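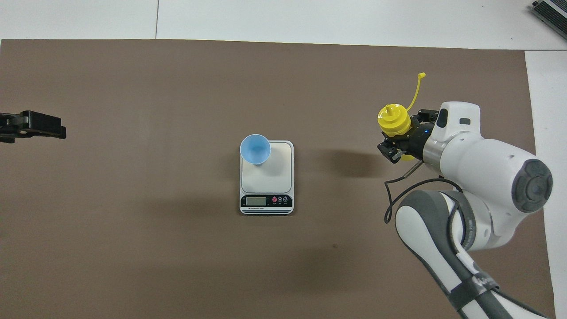
A reader of the first edition wrote in to ask why the guide has you weigh the white glue at all, when a craft stick and a good eye have always done the job. Fair enough! Eyeballing works fine for one sheet. Marbling with the Purnus kit means making the same size bath again and again, though, and a few extra grams will turn it to jelly.

Section 7. Mixing the bath

Before you start: cover the table, put on an apron, and mix the bath the evening before you plan to marble. It loves a long rest.

1. Turn on the scale and set it to grams.

2. Set an empty cup on the platform and press the zero button. Wait for the reading to settle.

3. Add 9 grams of Pondasik thickener. Tap it in slowly, it's very light and it drifts.

4. Pour 1260 grams of cool water into the mixing pail. Distilled is lovely if you have it, but tap water is fine in most homes.

5. Sprinkle the thickener over the water a pinch at a time, stirring the whole while. Keep going for 20 minutes. (Put some music on, this is a nice stretch of the job.)

Note: Small lumps are normal at this stage and most will melt away overnight.
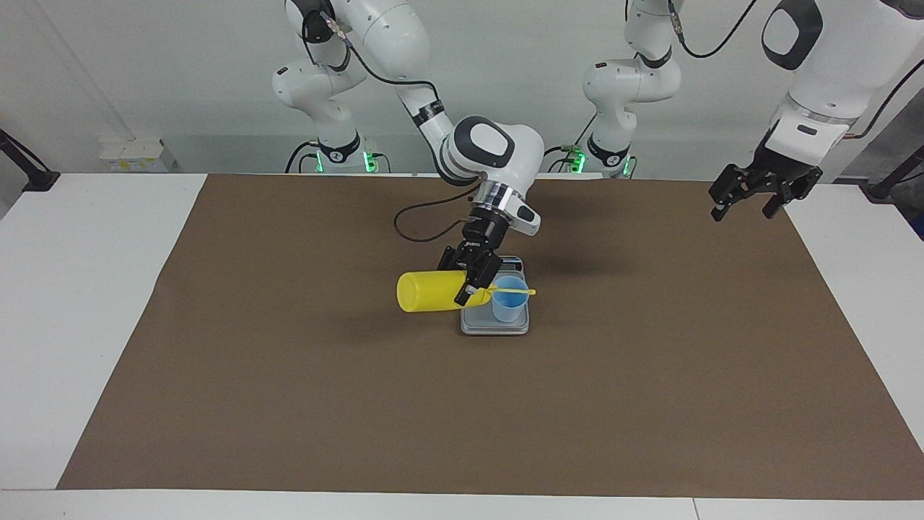
6. Cover the pail and leave it in a cool spot until morning. In February a back porch is perfect, as long as it stays above freezing.

7. Strain the bath through the mesh bag into the Westerberg tray. Let it sit until the bubbles rise, then skim with a strip of newspaper.

8. Test with one drop of color. It should open into a wide, even circle. If it sinks, stir in a splash of water and test again.

Caution: Never pour leftover bath down the sink. It can gel in the pipes. Let it dry out in the tray and peel it off.

Caution: Keep Sturkum colors away from the bath until step 8 is done.

Once your test drop spreads, go on to Section 8 and pull your first sheet!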